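Suchbegriff eingeben
Suchen

Mintgrün für den Campingtisch: unser Geschirr für Villitz

Von Hanna Cieślak
13. August 2025
Lesezeit: 2 Min.

Endlich ist das neue Geschirr da, und ich freue mich wie ein Kind! Unser altes Sammelsurium hatte ausgedient, also durfte fürs Ferienhäuschen in Villitz etwas Helles her (Lucyna wollte Blau, aber ich habe bestellt, tja).

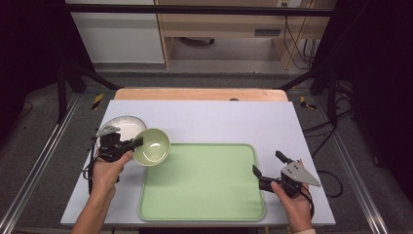
Tablett, Teller, Schale

Das große Tablett ist mein Liebling, matt und mintgrün, mit abgerundeten Ecken und einem Rand, der hoch genug ist, dass mir beim Tragen nichts abhaut. Die hellgrüne Schale glänzt innen richtig schön. Und der runde weiße Teller mit dem grau gemusterten Rand, den mag ich auch sehr, obwohl er farblich ja ein bisschen aus der Reihe tanzt.

Wo die Sachen her sind

Tablett und Schale kommen von Bisteo, zusammen für 20 Euro. Den Teller hat Iwona beigesteuert, bei ihr im Schrank standen noch 6 davon und sie wollte sie schon ewig loswerden. Danke, Iwona!!

Wie es weitergeht

Für Müsli und Suppe nehme ich die Schale, auf dem Tablett geht alles in einem Rutsch raus auf die Terrasse. Becher fehlen noch, da schwanke ich zwischen Weiß und einem ganz hellen Grau. Im November fahren wir wieder hin, bis dahin muss ich mich entschieden haben. Wer einen Tipp für leichte Becher mit Henkel hat, bitte gern in die Kommentare damit!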